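Parts and Repairs: Saturday bench hours return in November

The Alleven repair room opens again for desktop computers in November, on Saturday from 10 a.m. until 2 p.m. Capucine Sabatier will run the bench, as she did in the spring, and there is room for people who want to learn as well as people who only want a machine looked at. Come in by the side door on Bastos Street. The front door stays locked on weekends.

Most of what we have on the shelves came from the Raltard office clearance. We took in 56 desktops, and 40 of them have been checked, wiped and put back together. The rest are being stripped for parts. Memory, drives, power supplies, fans and data cables go into the labeled drawers at the back. Boards with damage go in the gray bin, and Lolosier collects them when the bin is full.

If you plan to help with stripping, please work in this order. Unplug the machine and hold the power button down for a few seconds. Take off the side panel and put the screws in a dish. Touch bare metal on the case before you reach in, and do it again if you get up and walk around. Take a picture of the wiring with your phone before you pull anything. Then remove the drives, then the memory, and leave the processor until last.

The processor is where we lost the most parts last time. Lift the lever, open the bracket all the way, and pick the chip straight up by its edges. Don't slide it. Once it is out, put it in one of the plastic trays and write the model on the tray. The contacts in an empty socket bend very easily, so keep tools, sleeves and loose cables away from it.

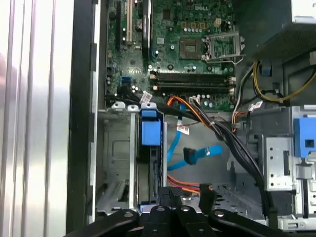 Cables take more time than people expect. Office machines like the Dells often have everything tied into one bundle, and the ties have to be cut with the flush cutters, with the blade facing away from the wires. SATA cables come off by the plug. If there is a metal clip, press it first. Keep any cable that has both ends in good shape, whatever the color, and coil it loosely before it goes in the drawer. Leave the tags on. Capucine sorts by length and by plug, and she will move things if they end up in the wrong place.

Power supplies should come out whole. We don't open them here, and we can't take one that has already been opened.

For people who want a finished computer, the 40 that are ready will be handed out by request form. Forms are on the desk and can be dropped in the box at any time we are open. Monitors are separate, and there are fewer of those, so please mark on the form if you already have one. Keyboards and mice are free to take from the crate under the window.

We are still short of small Phillips screwdrivers and anti-static bags. Used bags are fine if they have no holes.

Alleven Repair Room Newsletter | Contact: Capucine Sabatier, ext. 2152 | © Alleven Repair Room | Back to top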